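Hunent Household Storage Study
Progress report to the Dimitrov Fund, second reporting period
Covers work through November

1. Status

The work is on schedule. The first task, a written inventory of household storage containers in use at the Zamau site, is closed. The second task, tabletop sorting trials with open containers, is in progress. The third task, the handling guide for residents and staff, has an outline and one drafted chapter. No change to the scope is requested in this period.

2. Inventory

The inventory lists 2,521 containers across the kitchens, linen rooms and shared living areas. Each entry records the type of container, outside dimensions, rim height, condition and normal location. Woven baskets form the largest group after plastic bins. They were entered under a separate code because their dimensions vary along the rim, and a single width figure was found to be of little use when shelves were being planned. Two widths are now recorded for each basket, one at the base and one at the widest point of the rim.

Some early entries had been made with the old code list. These have been corrected, and the revised list was sent to Famimbridge for storage with the other project records.

3. Sorting trials

Trials are run at a white table with a matte top. The basket stands at the side of the work area, and the items to be sorted are laid out on the table or taken from the basket, depending on the trial sheet. The center of the table is kept clear between runs. The plan calls for 600 runs in total, of which 94 were finished and entered by the close of the period. The slower start was expected, as the first runs were also used to settle the layout.

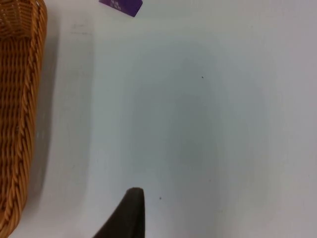

Basket position was the main layout question. With the basket set well in from the edge, sorters had less room to lay out flat items such as napkins and dishcloths, and piles tended to merge. With the basket at the left edge, the clear area was large enough for all the item sets on the trial sheets. The left position has been adopted for right-handed sorters and will be mirrored for left-handed sorters from the next period on.

A braided rim behaves differently from a molded one. Loosely knitted items catch on it when pulled out at a low angle. Lifting straight up before moving sideways removed most of the catching, and the instruction has been added to the trial sheet. Wicker baskets with broken strands are withdrawn before use and noted in the inventory as needing repair.

Table cleaning is now part of the setup step. The top is wiped and dried before the first run and after any run with kitchen items. Crumbs and lint had been carried over into linen runs on several occasions. Those runs were repeated and the first results discarded.

4. Handling guide

The drafted chapter covers choice of container by item type. It recommends open baskets for soft items in daily use and closed bins for anything stored longer than a season. Comments from the Zamau kitchen staff led to one correction: produce baskets are to be lined, and the liner is to be washed separately. The chapter on labels is delayed until the label stock has been chosen.

5. Issues

Delivery of replacement baskets is late. The trials can continue with the current stock, but the repair backlog will grow until the delivery arrives. Shelf space in the linen room is also short, and 3 shelf units have been requested from the site manager.

6. Next period

Continue the sorting trials with the mirrored layout. Complete the container repairs. Draft the chapters on labels and shelf spacing, and send both to the Dimitrov Fund with the next report. Spending is within the approved budget, and the statement of costs is attached separately.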